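Sturel: Zwischenbericht an die Förderstelle, Stand April

Der vertikale Prototyp des Aufbauspiels läuft auf der Engine Cleris stabil. Von 3429 erfassten Fehlern sind 2769 geschlossen.

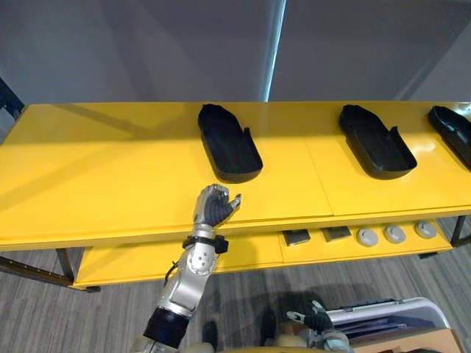 Schwarze Schalen auf gelbem Tisch

Die Wegfindung hält 1000 Einheiten bei konstanter Bildrate. Offen bleibt der Netzwerkmodus – Gulter liefert den Serverteil im Mai.

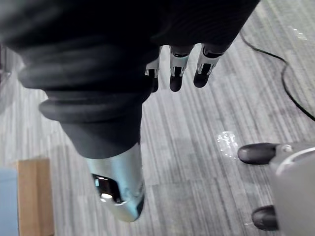
Finger mit schwarzen Kuppen

Die Karte Xiong umfasst 22 Missionen, Vertonung ausstehend.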